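**Brerkham, Apr 1, 2021**

The hire shop run from the old corn store in Brerkham is to open a second counter in Drodthorpe, after members voted for the move at their annual meeting. The new counter will lend carpet cleaners, sewing machines, ladders and other household goods by the day or the week.

The shop has 465 paying members, of whom 168 live in Drodthorpe or the farms beyond it. Many of them have asked for a collection point on their side of the river. The bus between the two places was cut back last November and now makes two journeys a day, with the last one leaving Brerkham before the shop shuts.

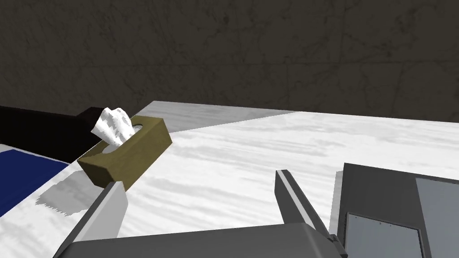
Members pay a yearly fee of £12, or £6 for pensioners and students. That will stay the same until next spring. Anyone who already belongs will be able to use either counter with the same card, and goods borrowed in one place may be handed back in the other. Late returns will still be charged at 50p a day.

The Drodthorpe counter will be in the former wool shop next to the chapel. The landlord has agreed to a three-year lease at a reduced rent for the first year. The front window needs new putty and the back room has to be rewired before anything can be stored there, and both jobs are out to local firms for prices.
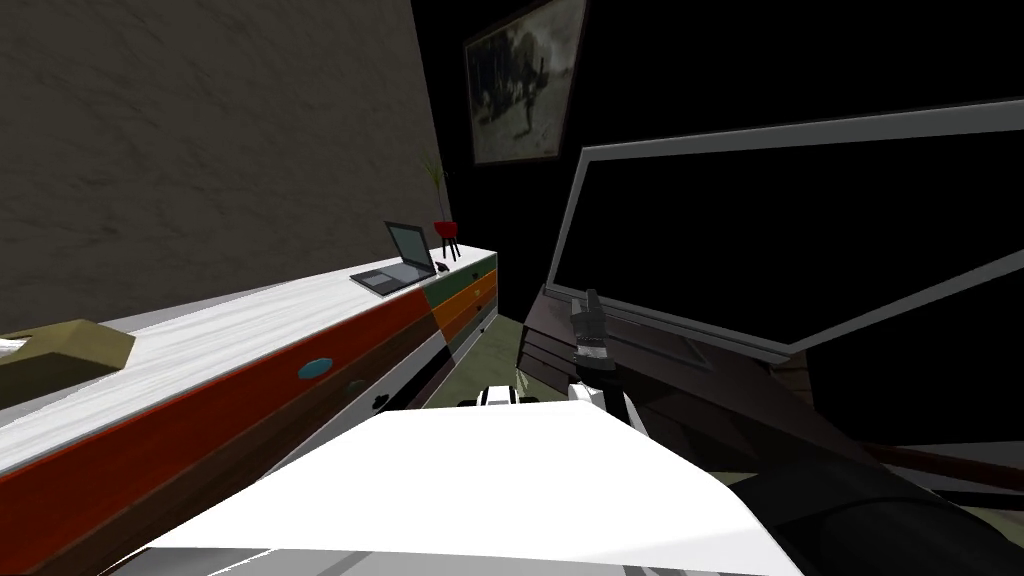 Sewing machines are the most borrowed item in the present stock, ahead of carpet cleaners and wallpaper steamers. The shop owns nine, including two Fukuda machines left to it last year by a dressmaking class that closed. Three of the nine will go to Drodthorpe, along with one of the carpet cleaners and most of the spare garden tools. Larger items such as the cement mixer will be kept at Brerkham and must be booked two days ahead.

A grant of £500 from the Brelasham Fund will pay for shelving and a second-hand till. The rest of the cost, put at nearly £365 a month in rent and bills, is to be met from hire charges. Members were told that the Brerkham shop had covered its own costs in each of the past two years, although takings fell sharply while it was closed.

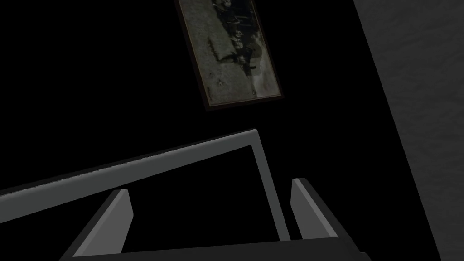 Opening hours in Drodthorpe will be 10am to 1pm on three days a week to begin with. Goods will be handed over at the door for the time being, and borrowers are asked to order by telephone the day before. A list of what can be borrowed, with prices, is in the window at Brerkham and will be posted to members without internet access.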